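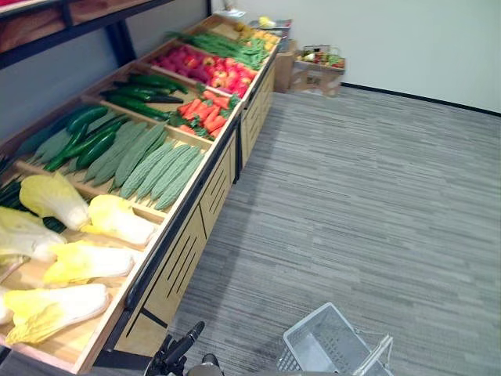 Lulcombe, September

Forums > Grocery & Retail Work > Produce > Order picking robots, who has them?

433 views | 12 replies | 3 shares

leafygreens_lead
Settle in with a coffee, I go on a bit. I run the produce side at the Pundov in Lulcombe and we've been picked (ha) as one of the stores where the online orders will get filled partly by robot. I went over to the practice room this month and spent a whole afternoon with the thing, and I came home with more feelings than I expected after all these years of stacking peppers.

The stand in there is laid out a lot like ours. Napa cabbage at the near end, then bitter melon and cucumbers, carrots with the tops on, bell peppers, long beans, with a shopping basket on the floor and the black gripper poking up at the bottom of the view. It was oddly sweet to see my working day laid out like that. The robot is slow. It did fine with the peppers the afternoon I was there and it had a terrible time with the carrots, the greens kept folding up on it.

What I'm trying to work out is what happens to my pickers. We do 275 online orders on a busy day and a lot of people's hours are in that number. Management says hours will move to the counter and to prep. Has anybody been through it already? Did the hours really move?

cornerstore_kid
I'm going to be the grump here. That stuff in the picture looks like display produce to me, and it's on carpet! Put the same gripper in front of a wet rack with the misters going and a case of bruised peppers at the bottom, and then tell me how it does.

leafygreens_lead
Fair, and I asked the same thing. They told me wet produce comes later. I didn't get a date out of them.

nightcrew_nana
We've had one at the Venmont store since spring, so here's my two cents, and it may be more like a dollar. The hours did move for us, mostly. I went from pulling orders at five in the morning to cutting fruit and doing the checks on what the robot pulled. My knees are thrilled. I used to bend down to a basket on the floor all morning long and now I hardly do.

What I miss is choosing. I had regulars who wrote little notes on their orders, "small cucumbers please, for my mother," and I loved digging through the pile for them. Now the notes come up on the checking screen after the cucumbers are already in the bag, so if they're wrong I swap them, and the swap counts against the line's time. I've complained about that plenty and I'll go on complaining.

palletjack77
Moved where, though? At my place "hours move to prep" meant two of our part-timers went to prep and the rest got shorter weeks until they quit by themselves. No layoffs on paper. Get it in writing before the machine comes through the door, with job titles and a minimum per week.

nightcrew_nana
I'm sorry that happened at yours, it isn't how it went here, but I agree with every word about getting it in writing. We had ours posted in the break room.

sortline_steph_no_more
Does anyone know if Panicker is the one doing the scheduling software with these? We got Panicker a month ahead of our robot and to be frank the software changed my job more than the arm did. It sets the pick order for everybody now, people included. I used to start with the heavy things and finish with the beans and the soft stuff on top. Now I pick what it says, and it's taken them two updates to stop putting cabbage on peppers.

cornerstore_kid
Cabbage on peppers. And they wonder why I'm a grump.

leafygreens_lead
Yes, it's Panicker for us too, and I'm writing that down. Heavy things first was on my list of questions already, because I teach every new picker that on their first morning and I'd hate to see it lost.

binroom_lifer
I'll disagree with the gloomier half of the thread. We couldn't fill the early shift for love or money, we had the job posted for ages and the same tired people covered it. If a slow robot takes the first 100 orders before anybody clocks in, I get to sleep until a decent hour and I still have a job when I wake up. Ask me again in a year, maybe I'll have changed my tune.

palletjack77
I will ask you again in a year. I hope you're right, I mean that kindly.

leafygreens_lead
Thank you all, this is so much more than I got from the slide deck. I'm meeting with the store manager at two in the afternoon and I'm bringing three things: hours in writing, the customer notes shown before the pick, and heavy things first. If there's something you wish you'd asked at the start, please add it and I'll carry it in with me.

nightcrew_nana
Ask who cleans the gripper. With us it was "everybody," so it was me.

Showing 11 of 12 replies

Recent in Produce
Misting schedules for long beans, what's yours?
Carrots with tops or without, shrink numbers inside
Moving from picking to prep, what to ask for in pay
Best knee pads for floor-level baskets
Panicker update thread (September)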